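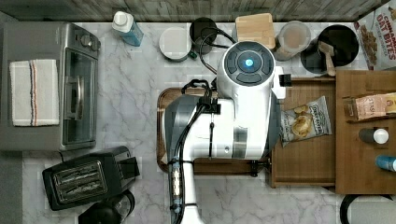 Counter layout seen from above: toaster oven and two-slot toaster on the left, dry goods along the back.

Tesham Counter Set
Version 3, May 2025

Summary

Tesham is a set of overhead pictures of kitchen counters with small appliances and groceries left out on them. It is meant for work on finding and naming household objects in cluttered places. The set holds 300 pictures of 96 layouts. It is put together by Tremia and hosted on the Huleo file server.

What is on the counters

Most layouts mix appliances with food packages and a few loose utensils. The layout at the top of this file has a white marble counter with faint gray veining and weathered gray wood paneling behind it. A folded white towel with red and blue stripes lies across the stainless-steel toaster oven. A wooden spatula rests in a black round bowl or pot, and the cereal box reads CINNAMON OAT BITES.

Labels

Each object gets one name from a list of 30. Names are kept general on purpose.

toaster_oven: any countertop oven with a front door
toaster: slot type only
board: cutting boards, any material
canister: closed round storage, contents not visible
clear_container: see-through storage, contents visible
bottle: upright or lying down
utensil: spatulas, spoons, ladles
towel: folded or spread
appliance_other: use when the type can't be settled from above

An object resting on or in another gets its own label. Power cords are labeled with the appliance they belong to. Contents of clear containers are not named.

Known problems

Round black items are hard to tell apart from overhead. Bowls and pots were merged into one label, bowl_pot, after version 2. Kettle bases and coffee makers often end up in appliance_other. Text on packages is transcribed only where it can be read without guessing.

Files

layouts/ pictures, one folder per layout
labels.csv one row per object
names.txt the label list

Credit

Please cite as: Çetinkaya, Tesham Counter Set, version 3, Tremia.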